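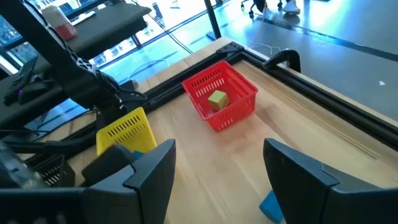
Wenceslao Pereyra wrote in to ask whether the Kedby dock will run two screens off one cable, and if so why his second one stays black. So, starting with that.

Does it do two screens?
Yes, but only if the laptop's port carries video. Plenty don't. Look for the little display mark beside the socket, or check the manual. If it only charges, one screen at best, through the HDMI on the back of the laptop.

Second screen black, first one fine?
Swap the cables over. If the fault moves, it's the cable. If it stays put, update the graphics driver, then unplug the dock at the wall and plug it back in. Still black — send it back.

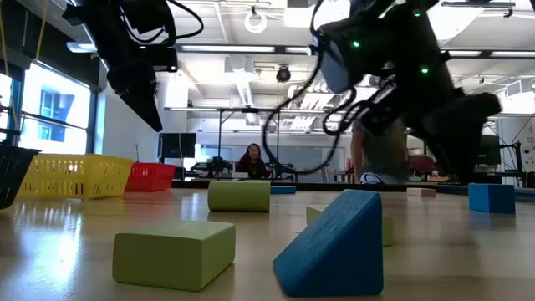
Last updated: October

Will it charge my laptop?
Up to 70 watts. Fine for most thin ones. A gaming laptop will still drain, just slower, so keep its own charger plugged in aswell.

Does it work with the Kallora monitors?
Yes, both sizes. Set the input by hand the first time, auto doesn't always find it.

And the Arness keyboard?
Yes. Use the rear sockets, the front one goes to sleep.

How long is the cable?
800 mm, fixed. You can't swap it. Extension leads are hit and miss, we dont support them.

Gets warm. Normal?
Warm yes, too hot to hold no. Don't stack things on top.

What about the older Sandhu dock?
Not sold now. Drivers are still on the downloads page, same installer for all versions. Spare power bricks — ask first, stock comes and goes.

Returns?
Box, brick and order number please. No order number and it takes a lot longer.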